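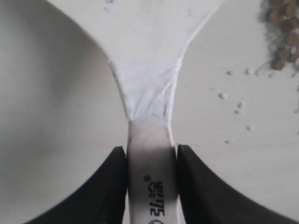

*White spoon in the gripper, held by the handle. Brown pellets on the bench, top right.*

**Friday, Wallell bench, portioning**

Really pleased with this week! The arm has now done 1,102 scoops on the Flanell job, and the hand-scooping rota is down from three people to one. What I like best is where the other two have gone: both on tasting and blend notes, the part of the job they kept getting pulled away from.

Things people told me at the 2 pm tea break:

- wrists feel better (more than one person said so, unprompted)
- the room is quieter without the chatter over the scales, and not everyone likes that
- they want to be able to change the portion size themselves, without ringing me

Last one is fair. Started a plain settings page, 7 presets, big buttons. Plovent shift gets first go at it.

Still to do: crumbs on the bench, wipe-down between batches needs a slot in the cycle.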